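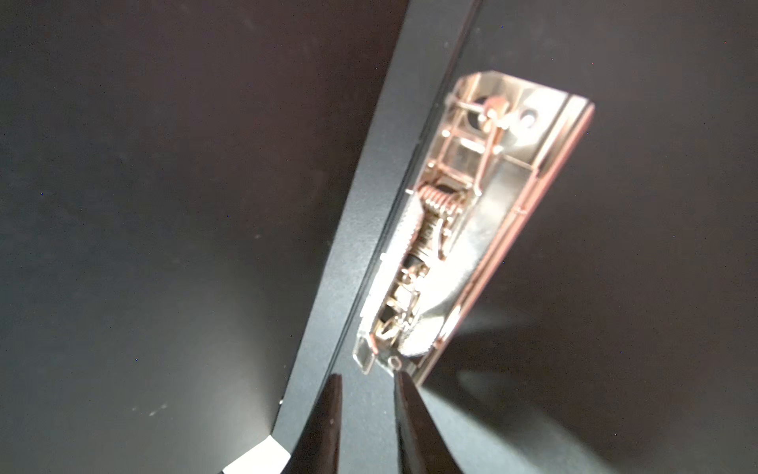 Went to the open day at the Angate unit in Porbridge this afternoon. They're trying to get a robot arm to do filing, meaning real paper in real folders. I've run a records room for a long time, so I had questions. The demo bench had a black lever-arch file open on it, the ordinary office sort with the big silver mechanism and the coil spring, and the two black fingers of the gripper were right down at the bottom end of the metalwork. Bit of a thread on how it went.

The project is called Kullalby. Rochelle Kerslake was running the bench and did most of the talking. She was clear about what it can and can't do yet, and didn't mind being interrupted.

The job, as she explained it: open the mechanism, put a punched sheet on the posts, close the mechanism, shut the cover. A person does that without looking. They've split it into separate stages and are working on them one at a time.

Closing is the easy one, she said. Opening is harder. The lever is stiff for the first bit and then gives all at once, and if the arm is still pushing at full force the whole file jumps across the bench. We saw it do that once. The second go was fine.

Shiny metal on a black file is also a pain for the camera. The lever catches the light and goes nearly white, and everything down inside the mechanism is dark. Rochelle said they'd tried different lamps. A softer one helped a bit.

The arm learns from recordings of people doing the job by remote control. They had 1019 of them for the lever stage when I asked. I wanted to know how many were done by someone who files for a living and the answer was none so far. I left my email address.

I had a turn on the controls. Took me three tries to get the fingers under the lever. You can't feel anything through the handles, so you go by the screen, and I kept coming in too low. A lad of maybe ten went after me and did it first time.

Someone asked about old files where the two halves of the ring don't meet properly any more. Half of mine are like that. They haven't started on those. Everything on the bench was in decent condition, and I did say that isn't what she'll find in a council basement.

Speed: roughly two minutes to get one sheet in, start to finish, on the run I timed. I can do it in a few seconds. To be fair they weren't selling it as quick. The use they have in mind is overnight work, where it can plod along with the lights on and the door locked.

There was a stand from Mitsotakis-Vlachou by the entrance as well, mostly conveyor parts. Didn't spend long there. Good pens.

Parking was poor and the tea ran out before three. They're doing another one in October and Rochelle said the paper stage should be ready to show by then. I'll go if I can get the afternoon off, and I'm taking one of my own files with me.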